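Club Gear Review: the Proltora two-arm tabletop kit

I run the beginner bench at our robotics club newsletter's home base, and since April I've been living with the Proltora two-arm kit pretty much every evening. People keep asking me if it's worth the money for a student group, so I'm finally writing it all down!

Quick background. Our club had one old arm from Kovalchuk that did pick-and-place just fine, but this year's challenge is a two-handed tidy-up and one arm won't cut it. Ottmar Eichhorn found the Proltora on sale for 800 dollars and we jumped on it. Setup took us 4 evenings, and one of those was completely my fault (I mixed up the left and right cables and then argued with Seung-woo Ham that I hadn't).

The grippers are the best part. Two long, tapered fingers each, and they're pointy enough to get under flat stuff, which our old Kovalchuk clamp never could. Phones are the test everybody wants to try first, and a phone lying on bare table is a pain. Leave one end hanging over the rim of a wooden board, though, and you've got a nice gap to slide a finger into. We do that for the new kids so they get an easy win early on.

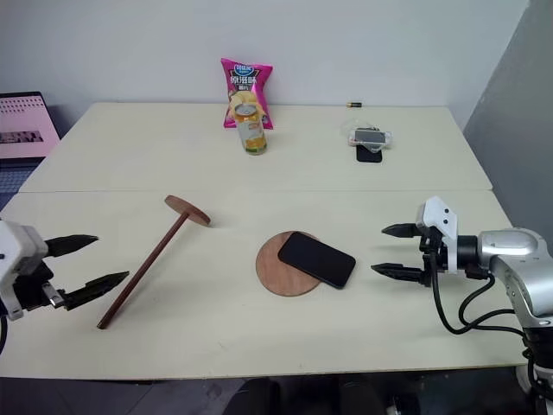 Issue 4, page 50

Our usual practice spread is stuff from people's bags and kitchens: a snack bag, a drink can, a battery, a phone, something in shiny plastic wrap, a couple of wooden pieces. I love how much you learn from junk like this. The chip bag is way harder than it sounds (squeeze too hard and you hear it, squeeze too little and it slips). The battery is small and wants to roll. Anything in clear wrap gives our vision code fits, and Julián Cantero has spent more time on that one problem than on his actual homework. The long-handled wooden piece with the round disc on the end is my personal favorite, because you have to decide where to grab it and every student picks a different spot.

Now the complaints. The cables! They hang in a big loop behind the gripper, and if you're reaching low across the table you have to think about where that loop is going. We tried the Vutulum clips and they popped off the first night. Velcro works better. I'd also like a manual written by someone who has met a beginner. The calibration chapter is a slog, and the software (it's called Gremulell, don't ask me why) forgets your home position if you close it the wrong way.

Reach is okay. On a big table the far edge is a stretch, and things pushed up against the wall are tricky because the fingers want to come in from the side. Hartmut Weidemann ran 100 grabs on the can for his spring project and dropped it 4 times, all of them back near the wall. I can live with that.

Would I buy it again? Yep. For a single hobbyist at home it's a lot of money and a lot of table, and I'd point you to a one-arm kit first. For a club with a room and a handful of patient kids, go for it, and put aside another 50 dollars for spare fingertips. We're already on our second set.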